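Product review: Trekitau two-finger pickup unit, after 29 shifts at the Brakness returns room

We bought the Trekitau to take over floor pickup and rack loading in the room where returned barware and display goods come in. Purchase price was 3916, plus a service plan I would skip next time. Four of us work the room. I was against the unit at first, so read this with that in mind.

## Handling

Light plastic is where it earns its keep. Stemmed pieces and small bottles used to mean a lot of bending, and my knees are better for it. The two fingers open wide enough for a glass bowl, and the approach is slow. Wire racks give it more trouble — thin rods are hard to close on squarely, so we still move those by hand.

Marble-pattern flooring was a worry because of the gray veins, and we did have false stops in the first week. A Jundell software update in June cured most of them. A turquoise wine glass on that floor is an easy target. Small cartons lying on their side take more attempts.
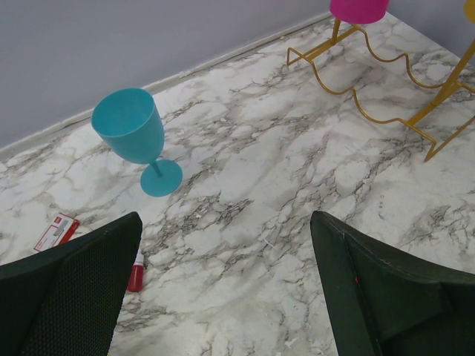
## What changed for the staff

Deividas Vanags used to do pickup for most of his shift. He now runs the unit and checks its sorting, which pays one grade higher but means more time at a screen. He says he misses walking around. No hours were cut, though the temp slot we used to fill before the holidays is gone.

Training took 9 hours each. The Morin manual is poor — go straight to the setup menu.

## Log

The counter stood at 3443 picks on 9th June. Finger pads have been replaced once.

## Verdict

Four stars. Buy it for light goods, and agree on who clears the jams before it arrives.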